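Print this page
E-mail this thread

Costello Centre – Packing Room
2023-11-12

1/ The Costello Centre has revised its guidance on packing bottles into divided cardboard boxes. The posts below set out the arrangement now in use at the packing tables. They replace the notes issued in March, and copies of the earlier version should be discarded.

2/ The guidance applies to all staff and to visitors packing under supervision. Questions should be addressed to Treasa Coughlan at the packing room desk. Orders for the Gereck store continue to be handled separately by Diarmuid Tierney.

3/ The table. Each packing table is covered with a single pale foam board, which protects the top and gives bottles a level footing. The board is held by small metal clips at the table edges. Clips should be checked at the start of each session and pressed home if the board can be shifted by hand.

4/ The box. An open box with its inner divider in place is set on the left part of the board. Flaps are taken off beforehand, as they catch on the shoulders of the bottles. The label on the front face should be left clear of tape.

5/ The bottle. Bottles are stood upright on the right of the board, caps on, before they go anywhere near the box. A bottle that rocks or leans is to be set aside and reported.
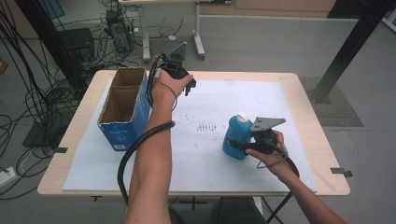
6/ Filling the box

Bottles go in one to a compartment, base first, beginning with the compartments furthest from the packer. The divider should not be forced. Where a compartment has closed up, it may be opened out with the flat of the hand before the bottle is lowered.

7/ Boxes are not to be lifted by the divider. Full boxes are carried with one hand beneath and one at the side, and are placed on the Werkine shelving with the label facing outwards. Stacks of more than two are not permitted.

8/ Clearing the board. At the end of each session the surface is to be cleared completely and wiped with a damp cloth, working from the far edge towards the near one. Abrasive pads must not be used – they roughen the coating and make later marks harder to remove.

9/ Some boards have picked up reddish-brown marks near the centre. Staff have asked whether these boards should be withdrawn. They need not be. Staining that remains after ordinary wiping is acceptable, provided the surface is smooth to the touch. 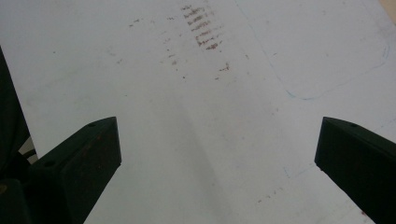
10/ Boards that are dented, lifting at a corner or torn should be exchanged. The store holds 15 replacements, and a further 26 have been ordered from Zinano. Requests are to be made in writing to Mwangi Mugo, giving the table number and the nature of the damage.

11/ The centre packed 3,607 boxes in the year to the end of March. Breakages were few, and most of those recorded concerned bottles placed in boxes without a divider. Such boxes should be returned to the store and must not be used for single bottles either.

12/ A printed copy of this guidance will be fixed beside each table. Eamon Mac Mathúna will receive comments on the wording for the next 7 working days – after that the text will stand until the next review.

Print this page
E-mail this thread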